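Sunday, sewing and mending bench, page 14

Mesh bag day! I've been looking forward to this one all week. The white mesh pieces from Plander are out of their box at last, and the fabric is lovely stuff to handle, light and a bit springy, with a hole size that lets you see at once whether a seam has wandered.

Main job was the zips. My rule from last time (start every check with the zip part open, never from fully shut) still holds up well. You get to feel both halves: how the slider runs over the closed teeth, and how the tape behaves where it's free. Mesh has so little body that the tape ends up doing most of the work, and a slack tape makes even a good zip feel cheap.

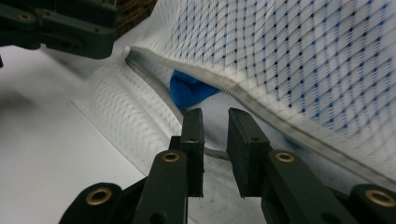 White mesh, zip partly open, on the white tabletop.

Thread notes, before I forget. The Pliler 140 sinks nicely into the mesh and hardly shows. The Erkance is stronger but sits proud on the surface, so I'd keep it for the zip ends, where a few extra stitches are welcome anyway. Really pleased with the Pliler, it's the best match we've had for white!

Stitch length: went up a notch along the tape and the puckering I was moaning about in September has gone. Don't go longer than that near the corners, though, the mesh creeps.

Still to do: try the Boonchu binding on the raw edges, order another 200 m of zip tape (stock no. 889), and find the small snips, which are not in the drawer they belong in.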